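Kalk im Becher – bringt die Clanura-Kartusche überhaupt was?

Prollton
Hat jemand von euch die Filterkartusche von Clanura länger im Einsatz? Wir haben sehr hartes Wasser, und der Tee hat jeden Morgen diese Haut obendrauf. Auf der Packung steht, sie reicht für 100 Liter. Glaube ich erst, wenn ich es sehe.

teeblatt_nord
Ich nutze sie seit dem Frühjahr. Haut weg, Tee schmeckt runder. Für mich erledigt.

Hirnudport
"Schmeckt runder" ist kein Befund. Hast du mal blind verglichen, gleicher Tee, gleiche Ziehzeit? Ich habe 206 Euro für Filterkram ausgegeben, bevor ich das gemacht habe. Danach stand alles im Keller.

teeblatt_nord
Nein, und ich brauche dafür auch kein Labor. Die Haut ist weg, das sieht man doch.

Hirnudport
Die Haut geht auch mit einem Spritzer Zitrone weg. Kostet fast nichts. 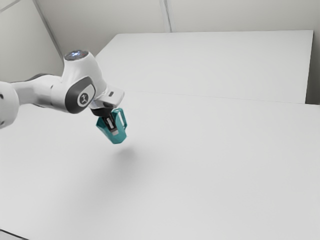

Araújo, im April
So, ich habe es jetzt blind probiert. Assam, drei Minuten, drei Becher: Leitung, Clanura, Leitung mit Zitrone. Meine Frau hat eingeschenkt. Die Zitrone habe ich sofort erkannt, die anderen beiden habe ich verwechselt.

teeblatt_nord
Mit Assam geht das natürlich unter. Nimm mal einen Darjeeling.

Prollton
Ein Durchgang sagt mir ehrlich gesagt wenig. War die Kartusche neu?

Araújo
Neu, vorher gespült wie in der Anleitung. Darjeeling trinke ich nicht – kann gern jemand anders machen.

Hirnudport
Wäre mal was. Aber dann bitte mehrere Durchgänge und die Becher vorher ohne Spülmittelreste, sonst diskutieren wir hier im Herbst noch.

Prollton
Ich bestelle erst mal keine. Zitrone ist im Haus.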